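# Dust collector restarts by itself after a power cut. What switch do I need?

**Wulan Setiawan**
December 18, 2022

I have a small furniture shop in Zandville with a Sitompul dust collector on its own circuit. It came to me secondhand with a plain on/off toggle screwed to the side. The power in our street drops out a lot, and twice now the collector has started up on its own when it came back. The second time I had the lid off the bag housing and my arm most of the way in.

I would like to fit a proper start/stop button near the door. The wall by the door is 14 feet from the motor. Single phase, 2 hp. Do I only need to swap the toggle for push buttons, or is there more to it? A store in town has a Nodero two-button box for a decent price, but the clerk couldn't tell me if it would fix the restart problem.

---

**Irfan Tjoa**

Just get the two-button box and put it where the toggle is. Green is go, red is stop. I did that on my table saw in September and have had no trouble.

---

**Zulkifli Liem**

Please be careful with the answer above. Some two-button boxes are only a mechanical switch with two buttons on the front. Press green and it latches in, press red and it pops out. If the power fails while it is latched in, the motor starts again when the power returns, same as your toggle. Irfan may have one of the other type, but the front looks the same, so you have to read the data sheet.

What you want is called no-voltage release, or sometimes a magnetic switch. There is a coil inside that holds the contacts closed. When the power goes, the coil lets go, and the motor stays off until somebody presses start. For a motor your size you have two choices:

- A magnetic switch in one housing. The motor current runs through it, so the full-size cable has to go to the door and back.
- A magnetic starter near the motor, with a separate push-button station by the door. Only the control wires go to the door. The starter should also have an overload relay set to the current on the motor plate.

I would take the second one. You can add another stop button later without touching the motor wiring. Stop buttons are normally closed and go in series. Start buttons are normally open and go in parallel with each other and with the holding contact on the starter. If you put a selector switch in there as well, make sure no position of it bypasses the holding contact, or you are back where you began.

Push-button stations come with different numbers of controls, and for one collector a plain start and stop is enough.

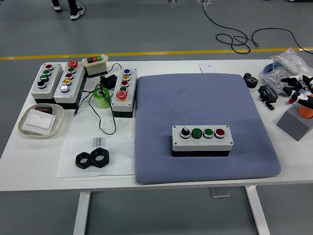 *Push-button control stations, with a smaller start/stop switch box.*

Check the coil voltage before you buy. It has to match your control supply, and the wrong coil is the most common reason a new starter buzzes or won't pull in. Also, unplug the collector or lock off the breaker before you open that housing again – a new switch doesn't replace that.

---

**Teguh Hidayat**

Agree with Zulkifli. I used a Truvby starter on mine and paid an electrician 113 for the hookup. To test it, run the collector, turn off the breaker, wait for the fan to stop and turn the breaker back on. It should stay off until you press start.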